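Washing a quilt at home without wrecking it
Asked 06/09/2021 in Laundry & Fabric Care

I have a queen size cotton quilt that needs a wash before I put it away for the summer. The tag is gone. My washer is a top loader with a center post, and last May it twisted a smaller quilt so badly that the stitching popped along one side. The nearest place with big machines is the laundromat in Skitham, a 30 minute drive. Can I do this in the bathtub, or is that asking for trouble? Also worried about the colors. It looks like this one, pink with a bright border:

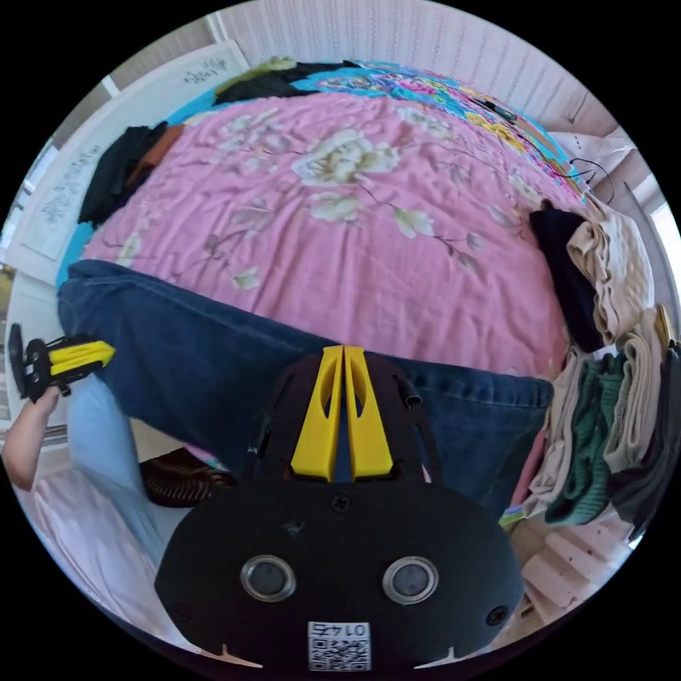
Flowered quilt with jeans on top

I don't want the border bleeding into the light flowers. No dryer here, only a line.

3 answers

Answer 1 (accepted)
The tub is fine if you have the time. Test the border first. Wet a white cloth, press it on the darkest part for a minute and look for color. If any comes off, use cold water only and don't let the quilt sit.

Fill the tub halfway with cool water and mix in a small amount of liquid detergent before the quilt goes in. Push it up and down with your hands for ten minutes. Drain, then rinse until the water stays clear. That took me four fills with mine.

Do not lift it by one corner. A wet quilt is very heavy and that is how seams tear. Press the water out against the side of the tub, roll it in towels and carry it in a basket. Lay it over two or three lines so the weight is spread out. Keep it out of direct sun.

Wash jeans separately. Dark denim can rub off on light cotton even when both are dry.
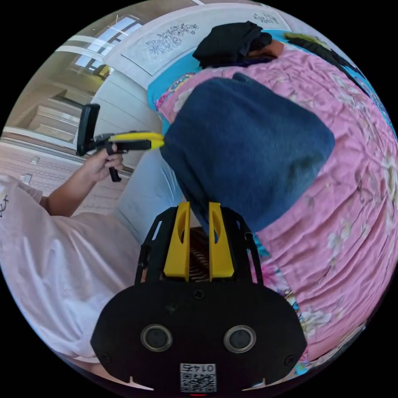 Sternent asked under this answer whether the spin cycle alone would be safe after a tub wash. I would say yes on low, if the quilt is packed evenly around the post. Stop it if the machine starts to bang.

Answer 2
Just go to the laundromat. Front loader, cold, gentle, done in under an hour. I wouldn't spend a whole afternoon on my knees over a quilt.

Answer 3
what kind of batting is in it? if it's wool don't do any of this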